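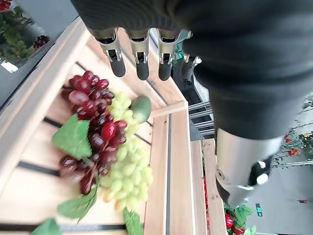

Llevo años reseñando cacharros para la tienda y para la casa, desde cortadoras de fiambre hasta carritos plegables, y a estas alturas me cuesta impresionarme. Con la mano de Luvau me pasó algo raro: me impresionó y me dejó fría casi a la vez. La idea es que una máquina con forma de persona se encargue de lo que hacemos cada mañana los que vendemos fruta, o sea, coger, mirar, apartar y colocar. Y claro, coger fruta no es coger cajas de tornillos. Un racimo de uva negra tumbado junto a otro de uva blanca, con las hojas por encima y las paredes de la caja tan cerca, es un pequeño lío hasta para mi sobrina, que tiene los dedos finos y mucha más paciencia que yo. Los dedos metálicos llevan la yema negra y redondeada, y eso me gustó, porque en la uva todo lo que tenga canto acaba en zumo.

La demostración la organizó Claseta, que distribuye mobiliario para fruterías (mis expositores de pared son suyos, los compré hace tiempo y no tengo queja), y duró unos 90 minutos. Yo iba con mi libreta y con las mismas preguntas que le hago a cualquier aparato: qué me quita de encima, qué me añade y cuánto sitio ocupa. Lo que más me convenció fue la forma de la mano. Cuatro dedos por un lado y el pulgar por el otro, como nosotros, así que no hay que cambiar las cajas ni comprar bandejas especiales - y eso, para un comercio pequeño, vale mucho.

Lo que menos, el suelo. Quien haya trabajado en una frutería sabe que colocar es la mitad del oficio y la otra mitad es barrer, y todavía no he visto un robot de estos que tenga en la cabeza las dos mitades.

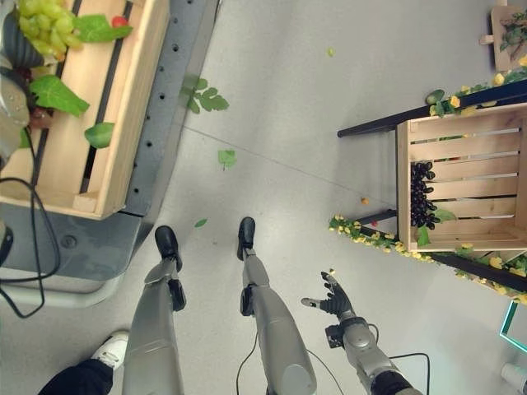
Cuadernos Judimberg del Pequeño Comercio - núm. 17

Hojas sueltas y trocitos de fruta entre un expositor y otro: en mi tienda eso es un resbalón esperando a una clienta con bolsas. También me fijé en los cables. Junto a las piernas baja uno negro, y bajo la caja de la izquierda cuelgan varios más, y yo me los imaginaba en mi pasillo un sábado de junio, con la cola hasta la puerta y los niños metiéndose por todas partes. Las guirnaldas de florecitas amarillas, en cambio, me encantaron, y pienso copiarlas para el escaparate.

¿Puede entonces una máquina hacer estas faenas? Para ratos tranquilos y con alguien al lado, yo diría que se va acercando. Para abrir la persiana y dejarla sola, ni hablar. Me acordé del brazo fijo de Czerwiński, que reseñé en otro número y que sólo servía para mover cajas cerradas; aquello era más tosco, pero sabías exactamente qué le podías pedir. Del precio no me dieron cifra de compra, sólo un alquiler de prueba de 500 euros por jornada, y por ese dinero prefiero, de momento, unas manos jóvenes y una buena escoba.

Valoración: muy buena la forma de la mano, regular todo lo que cuelga, pendiente la limpieza. Si Luvau saca una versión sin tanto cable, que me avisen, que vuelvo encantada con la libreta.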